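# The box is lighter than it was. So what?

Speaker notes, Clornberg packaging evening, April 2023
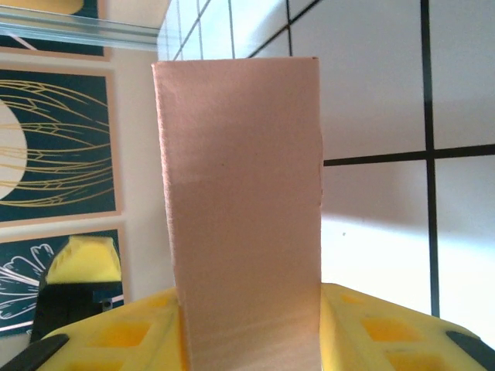
Start with the claim as people hear it. "We cut our packaging by a third." Ask the room what was cut. Weight? Volume? Number of parcels? Wait for answers. Most will say weight, and most of the time they'll be right, which is where my trouble starts.

Say up front that I buy packaging for a living and have repeated this kind of claim myself, in writing, to customers. I didn't check it. I'm checking now.

## 1. Where the numbers come from

- Goel's leaflet says their light mailer carton saves 202 grams per order. Read it out slowly.
- Compared with what? Footnote says "previous pack." The previous pack was a double-wall carton meant for glass jars. Hardly anyone was shipping socks in it.
- If I'd been using a sensible carton before, the saving shrinks to very little. I asked for the comparison against their own standard carton. I got the leaflet again, as a PDF.

(Don't get stuck on Goel. They're no worse than the rest. Move on if someone starts defending them.)

## 2. The Hurkthorpe returns

This is the part I know best, so watch the clock.

We moved 600 orders out of the Hurkthorpe warehouse in the lighter board. Same products, same carrier, same tape. I kept the returns slips myself because I didn't trust the summary we'd get from the carrier.

- 7 came back crushed on the first run. Sounds fine. Everyone was pleased.
- Then I looked at where the orders went. 378 of them never left the county. Short trip, one van, one sort. Nearly any box survives that.
- All 7 crushed ones were long-haul. So the rate that matters is 7 out of 222, and that is a lot less pretty.

Pause here. Let them do the division.

What does a crushed order cost? A second box, a second trip, usually a second product. And the customer's opinion of us, which I have no figure for and won't make one up. I've seen slides that do.

## 3. "Fully recyclable"

Ask for hands: who here puts tape in with the cardboard at home? Most of you. Me too.

"Recyclable" means it could be. It says nothing about whether your town takes it, whether it sat in the rain by the curb, or whether somebody's pizza went in on top of it. I'd like to see suppliers print what share of their board comes back to a mill. Semell told me they "track this closely." I asked for the tracking. Still waiting.

Recycled content is a better question, but ask which layer. A recycled middle with new liners is an ordinary thing to sell, and it can be described in ways that make it sound like much more.

## 4. What I'd ask a supplier

Keep this quick, they can take photos of the list.

- Lighter than what, exactly? Name the carton.
- What did it weigh after a week in a damp loading bay, and what load did it hold then?
- How far did your test parcels travel?
- Who paid for the test?
- Can I have the raw sheet? A chart won't do.

If they answer three of the five, I'd order a sample pallet. I haven't had to order many.

## 5. Objections I expect

"Isn't some reduction better than none?" Sure, if the stuff inside arrives. I'm not arguing for thicker boxes. At Hurkthorpe we ended up with the light board for local orders and the old one for everything else — dull, and it annoys the packers, who now have two stacks to keep straight.

"Your sample is small." Yes. Say so before they do. It's still bigger than any test I've been shown by the people selling the board.

"What about paper mailers?" Don't know yet. We have a trial planned with soft goods only. Offer to send the slips to anyone who leaves an email address on the sheet by the door.

Questions until they need the room back.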